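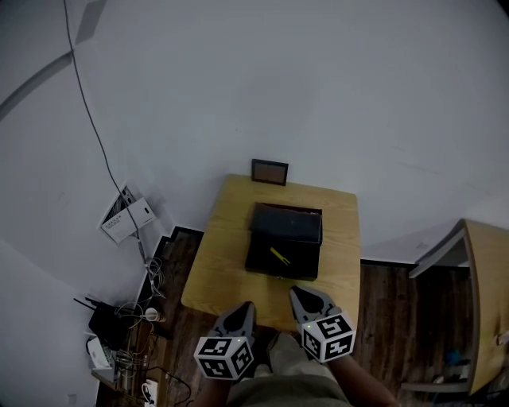
Recovering from a gripper width freeze on the Wano hand-held pair

Applies to: Wano grippers, both hands, firmware 4 and later, recording through Sisay.

Symptom

The pose of one hand tracks normally but its opening width stops changing partway through an episode. In the Sisay timeline the width trace goes flat while the fingers in the wrist video keep opening and closing. No error is raised. The status light stays green, because it reports power and link only, so the operator has no way to notice until playback.

We lost 40 episodes of the box task to this in November before anyone opened a width trace. A policy trained on those episodes closes on the lid and never lets go. On a real arm that means a pull on the hinge until the force limit trips, so treat affected data as a safety problem and keep it out of any set that will run on hardware.

Before you start

Stop the recorder. Put both grippers down with the fingers open. Do not unplug the router; a restart changes the clock offset and hides one of the two causes below.

Step 1. Find out which side is frozen

Open the last episode in Sisay and select Width, then Both. Scrub to a point where each hand grasps something. A healthy trace falls within a frame or two of the fingers closing. A frozen one holds the same value to the last digit. Small noise on a flat line means the encoder is alive and you have a mechanical fault instead; go to Step 4.

Step 2. Check for dropped packets

In the Ikley console, type:

link stats --hand left
link stats --hand right

Look at the "late" column. The driver discards any width packet older than 100 ms and repeats the last good value. If late is rising on one hand only, that hand is losing its link. Move the router off the floor, away from power strips and coiled cable, and run the command again. If late is rising on both, the clock offset is wrong. Type "clock sync" and wait for the prompt to return.

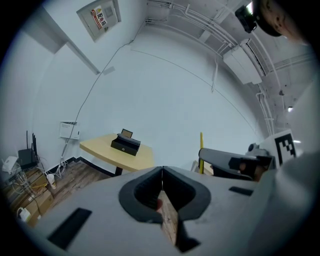 Step 3. Check the stale counter

If late is at zero and the width is still frozen, type "width raw" for the affected hand. Open and close the fingers by hand, slowly, over the full travel. The raw count should move over a span of at least 600. If it moves but the Sisay value does not, the driver has latched. Restart the driver process for that hand only:

driver restart --hand right

Use left or right as needed. Restarting both at once loses the calibration on whichever comes up second. This is a known bug in the Stitari driver and has not been fixed.

Step 4. Check the finger linkage

Power the gripper off. Move the fingers through their travel and feel for slip. If one finger lags the other, the set screw on the encoder shaft has backed out. Tighten it with the fingers fully closed, power on, and repeat the raw test. Look at the pads while you are there. A pad that has crept forward on its finger keeps the gripper from closing fully, and the closed value will read high.

Step 5. Recalibrate

Run "width cal" and follow the prompts: fully open, hold, fully closed, hold. Keep the markers clear of your sleeves. Record one short test episode with 4 grasps per hand and check that both traces show all of them.

Marking bad episodes

Tag every episode since the last good width trace as width_invalid. Do not delete them. The pose data can still be used for tracking work. Do not try to fill in the missing width from video; we tried it, and the release moment came out late often enough to be useless.

Preventing a repeat

Set width_watchdog to on in the Sisay session file. It is off by default. With it on, recording stops if a hand reports an identical width for too long while its pose is moving. It will also stop on a long carry with a very rigid object, so raise the timeout for those tasks and leave the watchdog running.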